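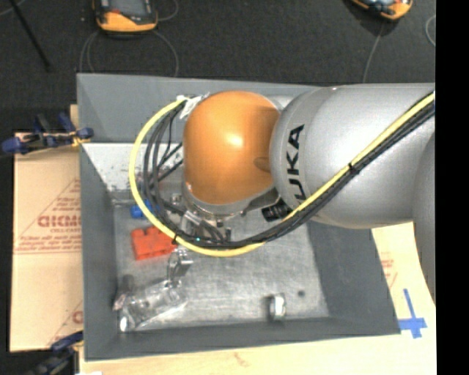
Escuchar el ambient como quien lee una etiqueta

Llevo una semana con el último disco de Fultano puesto mientras friego, mientras contesto correos y, dos noches, a oscuras y con auriculares, como pide la nota de prensa. Sigo sin saber si me gusta. Lo que sí sé es que antes de darle al play ya me habían contado qué tenía que sentir, y eso me ha puesto de mal humor.

La nota ocupa más que el libreto. Habla de "erosión de la memoria doméstica", de "cintas sometidas al tiempo" y de un piano vertical encontrado en una casa cerrada. Luego suena el disco y hay, efectivamente, un piano con mucho siseo, tocando cuatro acordes que se van apagando. Es bonito, como lo es casi cualquier piano con siseo. Pon una nota larga, quítale los agudos, añade un poco de fluctuación de velocidad y tienes nostalgia instantánea. Lo he hecho yo en casa con un programa gratuito y una grabación de mi móvil, y mi cuñado me preguntó si aquello era de una película.

Me pasa con buena parte de la música de drones y cintas que sale ahora. El género nació, o eso me gusta pensar, de gente que no tenía muchas ganas de explicar nada. Cogían dos magnetófonos, hacían pasar la misma cinta por los dos y dejaban que aquello se pudriera. Si el resultado aburría, aburría. Hoy el resultado también puede aburrir, pero viene acompañado de un párrafo que te hace sentir culpable por aburrirte.

El caso Wisotier

En septiembre fui a ver a Wisotier en una sala pequeña, de esas con sillas plegables y un cartel que pide silencio. Treinta personas, quizá alguna menos al final. El concierto consistía en un único acorde de armonio procesado que iba cambiando muy despacio. Durante el primer tramo me pareció magnífico. Después empecé a fijarme en la puerta. Más tarde se me durmió una pierna y, mientras intentaba recolocarme sin que crujiera la silla, entró una frecuencia grave que me levantó el estómago, y volví a estar dentro.

A la salida oí a dos personas decir que habían llorado. No las pongo en duda. Pero me pregunto cuánto hace el volumen, cuánto la penumbra y cuánto el hecho de haber pagado por estar callado una hora larga. Compré el disco en la mesa de la entrada, lo puse al día siguiente con el desayuno y se quedó en nada, un zumbido de nevera con pretensiones. Lo volví a poner por la noche, más alto, y mejoró bastante. No sé qué conclusión sacar de una música que depende tanto del mando del volumen, aunque supongo que con el heavy pasa lo mismo y nunca le he pedido cuentas.

La tirada, el cartón, el número a mano

Otra cosa que me chirría es el objeto. El de Fultano viene en una caja de cartón gris, edición de 324 copias, con el número escrito a lápiz. Siempre son cifras así, que parecen tener un motivo. El mío no está entre los primeros y me molestó, y luego me molestó que me molestara. El sello Maes, que lo publica, vende también una versión con una fotografía cosida a la tapa, bastante más cara, agotada antes de que nadie hubiera podido escuchar una sola nota. Quien la compró compró la caja. Me parece bien, yo he comprado cosas peores, pero que no me hablen entonces de escucha profunda.

La cinta de Fultano lleva además una referencia, 1849, que en los foros han interpretado como el año de construcción del piano, el de la casa o el de un terremoto. He leído hilos enteros. A mí me suena a número de catálogo o a matrícula, y el sello, con muy buen criterio comercial, no suelta prenda. Mientras haya gente discutiendo el numerito, nadie discute si la cara B es la cara A al revés. Yo diría que lo es. La he invertido en el ordenador y el parecido es sospechoso, aunque reconozco que con tanta reverberación casi todo se parece a casi todo cuando le das la vuelta.

Lo que sí funciona

Para no quedar como un amargado, diré que hay un disco del mismo palo al que vuelvo sin que me obligue nadie. Es el de Vonley, de hace unos cuantos años, con esa portada verde horrible. No trae nota, no trae relato, las piezas se llaman "uno", "dos", "tres" y así hasta que se acaban. Empieza con un ruido de sala que dura lo suyo y entra un órgano desafinado que no pide perdón por estar desafinado. En la pieza cuatro se oye toser a alguien. La primera vez me sacó del disco; ahora la espero.

Técnicamente está peor grabado que lo de Fultano. El grave se come lo demás y el final está cortado de mala manera, como si se hubiera acabado la cinta. Y sin embargo aguanta el desayuno, la fregona y el autobús. Ese es mi único criterio para esta música y ya sé que es muy poco serio: si aguanta el autobús. Los puristas dirán que no se ha hecho para el autobús. Vale, pero yo vivo a media hora del trabajo y en casa hay niños.

También puede ser, claro, que a Vonley llegué con menos años y menos discos encima, y que el siseo todavía me parecía un sonido y no un adorno. He intentado imaginar qué diría de él si me llegara hoy con su caja numerada y su párrafo sobre la memoria. Seguramente me burlaría de la tos.

Fultano otra vez

Anoche le di otra vuelta entera. La pieza larga de la cara A tiene un momento, pasada la mitad, en el que el piano se retira y queda algo debajo que podría ser una calle o podría ser lluvia. Ahí levanté la cabeza del fregadero. Fueron unos segundos. Luego vuelve el piano con sus cuatro acordes y otra vez el barniz sepia por encima.

Me habría quedado con ese trozo y habría tirado el resto. No lo voy a vender todavía, pero la caja de cartón ya ha ido a la estantería de arriba, con las ediciones especiales que no saco nunca. Si alguien tiene el anterior, el de la funda transparente, y le apetece cambiarlo una temporada, que me escriba en los comentarios. El correo del blog lo miro poco.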